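普兰比钓场新赛季2月开放 新增238个钓位

2月21日（星期二），普兰比（Prarnby）钓场宣布新赛季正式开放。经过冬季清淤和岸线整修，主湖与南侧两个小湖同时恢复垂钓，钓位总数增至502个，其中238个为今年新建。

鱼种投放

休渔期间，钓场分两批投放鲤鱼和鳊鱼，总重近3,000公斤。鱼苗由布雷卡诺（Brekano）养殖场供应，入湖前均经过检疫。主湖北岸水深较浅，开季头两周只允许使用浮漂钓法，底钓请前往南侧小湖。

会员与住宿

钓场现有年度会员1,647人。远道而来的钓友可预订岸边客房，入住时间为下午三点以后，凌晨出钓者可提前一晚在前台领取钥匙。房费不含早餐，钓具存放免费。 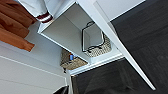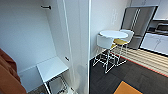 比赛安排

首场鲤鱼积分赛由鲁索（Russo）渔具冠名，抽签在开赛当天早上六点半进行，七点半入场，八点开钓。比赛时长五小时，每位选手限用一支竿，饵料种类不限，但不得使用活饵。特鲁文（Truvon）提供称重设备，成绩当场公布。

入场须知

抄网网眼须为无结软网，鱼钩须无倒刺。鱼护仅限比赛期间使用，平日钓获请随即放回。夜钓须提前两天登记，每个钓位最多两人。

报名及订房请联系普兰比钓场前台，或在开放时间内到主湖入口处办理。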